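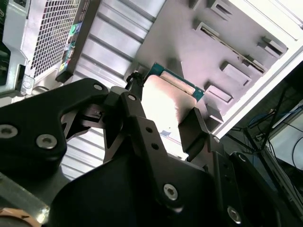
Speaker notes: Learning to seat small parts from wrist video and contact force
Slot: 20 minutes, then questions
Speaker: Dayana Bermúdez
Slides by Sarla Shakya and Dayana

SLIDE 1. Title

Say hello, say names. Sarla did the force side and most of the data cleaning. I did the policy training and the evaluation. She's in the room, so send the hard questions about calibration to her.

The method is called Clilovard. The task set is called Grorkar. I'll mix them up at least once, so put both on the slide in large type.

SLIDE 2. The problem

Taking desktop computers apart and putting them back together is slow work with a lot of small steps. Pritport, who gave us the cases and parts, wanted to know which of those steps a single arm with a two-finger gripper could do.

Most steps are picking something up and moving it. Those mostly worked with the baseline. The step that didn't work was placing the processor. It's a flat square part, it has to go in at one rotation, and it should go down with almost no sideways motion.

Our question for this talk: how much does it help to let the policy feel what's in the fingers, and where in the motion does it help?

Don't spend more than a minute here.

SLIDE 3. What makes a processor hard to hold

Three things to say, no need to rush.

The part is thin. The fingers grip by the edges, and there isn't much edge.

The metal top is shiny. Under our lights it can wash out to one bright patch, and then the markings are hard to use. The green strip of board around the metal is often the better cue. We didn't tell the network that, but the saliency maps on slide 12 point the same way.

The part tilts. A small difference in where the two fingers touch and the square face ends up at an angle. From a side camera you can miss it. From the wrist it's easier to see, and that's the main reason we kept the wrist camera and dropped the second side view in March.

SLIDE 4. Setup

One arm, one parallel task area, open case lying on the bench. Wrist camera, one overhead camera. Force and torque at the wrist.

The gripper has flat finger pads. We tried pads with a small step cut into them, which hold the part better, but they were made for one part size and we wanted to keep one set of pads for the whole task set.

Point out that the gripper takes up a large share of the wrist view. People always ask. We left it in during training and did not mask it. Masking the gripper made things slightly worse, and our guess is that the network uses the finger position relative to the part.

SLIDE 5. Demonstrations

701 demonstrations in the final set, all by teleoperation, from four operators.

An episode starts with the part in the gripper and ends when the fingers are clear of it. We cut the pick-up out. The pick-up is a separate policy and it's in the paper's appendix.

We kept failed attempts if the operator recovered. If the operator gave up, the episode went into a separate folder that is used only for the contact classifier. Sarla went through all of that by hand. Thank her here.

One mistake to own up to. In the early sessions the operators always held the part flat because they were being careful. The first policy trained on that had no idea what to do with a tilted part. We then asked the operators to start some episodes with the part held at an angle, and to correct it before going down. 60 episodes like that changed the results more than anything we did to the network.

SLIDE 6. The method

Keep this to the figure. Left to right:

Both camera streams go through the same encoder. The last second of force readings goes through a small temporal network. Both feed the policy, which puts out a short chunk of motions.

The new part is the gate. Clilovard has one extra output that estimates whether the part is touching something other than the fingers. When that estimate is low, the force features are scaled down to nearly nothing. When it's high, they come through in full.

Why we did it this way: in free space the force signal is mostly noise and arm weight. The plain version of the policy picked up on that noise and twitched. Scaling it down until contact fixed the twitching.

Someone will ask whether attention would learn this without help. With a lot more data it might. With our amount of data it didn't. Numbers are on slide 9.

SLIDE 7. Video, three clips

Check the sound is off before starting.

Clip one, vision only. Comes down, touches on one corner, keeps pushing. The safety limit stops it. Let the clip run to the stop.

Clip two, force added with no gate. Watch the hover before contact. It shakes the whole way down.

Clip three, Clilovard. Touches on a corner, backs off, levels the part, comes down again. Say that this run is played at normal speed. It's slower than a person, and I'd like to say so before somebody else does.

If the video doesn't play, skip to slide 8 and offer to show it on my laptop afterward.

SLIDE 8. How we tested

40 trials for each method. Same start positions for every method, shuffled order, and the person resetting the case did not know which policy was loaded.

A trial is a success if the part is in place, at the right rotation, and the force limit was never reached. If it got in place but hit the limit, that's a failure. This is stricter than what we used in the workshop version, so the numbers don't line up with those.

We used dead processors and dead boards. Say this plainly. We measured placement. We did not power anything on, and we make no claim that the computer would boot.

SLIDE 9. Main result

Read the table from the bottom row up.

Clilovard: 33 of 40.
Force with no gate: 22 of 40.
Force with attention: 24 of 40.
Vision only: 17 of 40.

The two middle rows are close and I wouldn't argue for one over the other. The gap to the top and bottom rows is what I'd like people to take away.

Split by start angle. With the part held flat, all four methods are fairly close together. With the part tilted, vision only mostly fails. That's where the gate pays off.

SLIDE 10. Where it still fails

Seven failures for our method. Four of them are slips, where the part turned in the fingers during the correction. The policy seems to see it in the wrist view but has no motion for it, because the demonstrations have very little regrasping.

Two are wrong rotation. It lowered the part neatly a quarter turn off. No amount of force sensing will help with that one.

One is a cable. A loose cable lay across the case edge, the gripper body touched it, and the contact estimate went up early. The policy then acted as if the part had landed. Sarla has a plot of this and it's worth the thirty seconds.

SLIDE 11. Clutter

Follows on from the cable. The inside of a case has brackets, slots, raised tabs and fins close to where the gripper has to go. Our contact estimate says that something was touched. It does not say what, or with which part of the gripper.

We tried adding a second output for "gripper body touched something." The labels were poor and it didn't train well. Listed as future work, and we mean it, it's what we're on now.

SLIDE 12. Saliency maps

Short slide. Before contact, most of the weight is on the part's edges and the tips of the fingers. After contact it moves to the edge nearest the socket. Don't oversell this. These maps look different with a different seed, and we say that in the paper.

SLIDE 13. Other parts in the set

Memory sticks and a small fan connector. The gate helps a bit on memory and makes no difference on the connector. The connector is soft enough that the contact signal comes late.

Skip this slide if we're past the fifteen-minute mark.

SLIDE 14. What's being released

Demonstrations, the give-up folder, the evaluation start positions, training code. The finger pad drawings too. The arm driver is Mishra's and we can't release it, but the interface is written up and a few hundred lines should get another arm going.

SLIDE 15. Thanks and questions

Thank Pritport for the parts and the operators for their patience.

Likely questions, with short answers:

Why not a suction cup? It would hold this part well and the connector not at all. We wanted one tool.

Does it work on another case model? We tried one other, a handful of runs, too few to report. Leave it at that.

How long did the data take? Just under six weeks, with a lot of that spent on resets.

Would tactile pads do better than wrist force? Probably for the slips. Sarla can take this one.

Backup slides are 16 to 19: network sizes, per-operator breakdown, gate threshold sweep, the cable plot at full size.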